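Search this site Enter keywords Go

Polling place walk-round, Pedach Hall, Jorkon

Last updated: February 16, 2025

I went round the hall again this week with the checklist the town clerk's office sends out, and I've typed it up with my own comments because the official form gives you a box the size of a postage stamp. Last time voters queued in the rain, one lady tripped on the mat, and I spent the whole evening cross about it, so I've been fussier this time. Dolores Ostrowski came with me for the outside part and held the other end of the tape.

OUTSIDE

1. Signs visible from the road. PASS
Fine from the Zúñiga Street side. Coming up from the bus stop you get a hedge and then suddenly you're past it, so I want a second sign on the lamp post (I've asked, and I'm waiting).

2. Path clear and level. FAIL
The slab by the gate is still rocking. I reported this before the last election! It needs lifting and bedding properly, and a squirt of filler won't do it.

3. Ramp and handrail. PASS
Handrail is solid now. I leaned my whole weight on it, and I'm not small.

4. Campaigning line marked. NOT YET
The rule here is 100 feet from the door. Dolores and I measured it and it lands right in the middle of the Vasen Bakery's parking, so expect grumbling from whoever has leaflets. Chalk washes off, so please can we have tape.

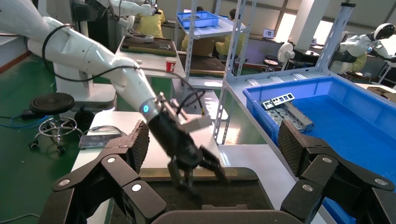

I'd also like somebody to have a quiet word with both campaigns beforehand. Last time we had placards propped against the railings by breakfast and it took until lunch to get them moved, with everyone being terribly offended at everyone else.

INSIDE

5. Main doors open fully and stay open. PASS
The left-hand one needs a shove. Wedge is in the drawer under the noticeboard. Please put it back there afterwards.

6. Entrance mat. PASS, JUST
New mat, rubber backing, lies flat. I'd still tape the front edge.

7. Fire exits. FAIL
Stacked chairs across the back exit, again. I moved them myself and they were back when I popped in two days later. The occupancy notice says 154 people, and that number is no use to anybody if half of them can't get out of the back.

8. Extinguishers in date. PASS
Labels read and initialled.

9. Lighting at the booths. PARTLY
The tube over the far corner flickers. You could vote under it but you'd come away with a headache, and older voters have told me they struggle with the small print on the ballot as it is. Either change the tube or shift the booths along towards the windows. I'd do both. 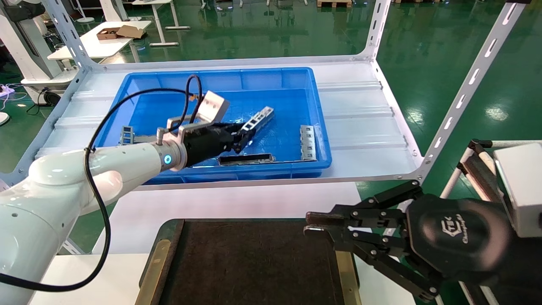
While I'm on the booths, the low one for wheelchair users was set up facing the queue last time, which meant anyone waiting could look straight over the voter's shoulder. I've drawn a new plan with it turned to the wall. Fidel Huenchumán at the clerk's office has a copy and has said he's happy with it.

10. Cables taped down. NOT CHECKED
Can't be done until the check-in laptops are in. Whoever sets up, the socket by the piano is dead, so bring the long extension lead and run it round the edge of the room. Not across the middle, please!

11. Seating for people who can't stand in line. PARTLY
I've asked for 10 chairs along the side wall. We had four last time and people were giving theirs up to each other all afternoon, which was lovely to see but a bit daft when there's a cupboard full of them.

12. Toilets unlocked, accessible one working. PASS
The pull cord had been tied up out of reach, so I untied it. If you see it tied up again, untie it again.

13. Ballot box position. PASS
In plain sight of the chief poll worker's table and well away from the door.

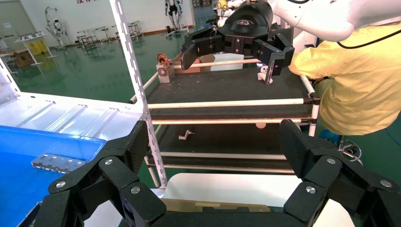

What happens if the back exit is still blocked on polling day?

The chief poll worker has to get it cleared before the doors open, and should ring the clerk's office straight away if that can't be done. Don't let voters in and sort it out later.

STILL TO DO
- Slab by the gate (reported again, with some feeling)
- Second sign, bus stop side
- Tape for the campaigning line
- Tube in the far corner
- Chairs away from the back exit, and a notice on the wall saying so
- Cable check once the laptops arrive

I'll go round once more in the last week of February and add to this page. If you vote at Pedach Hall and something made it hard for you last time, tell me or drop a note in to Fidel and we'll put it on the list.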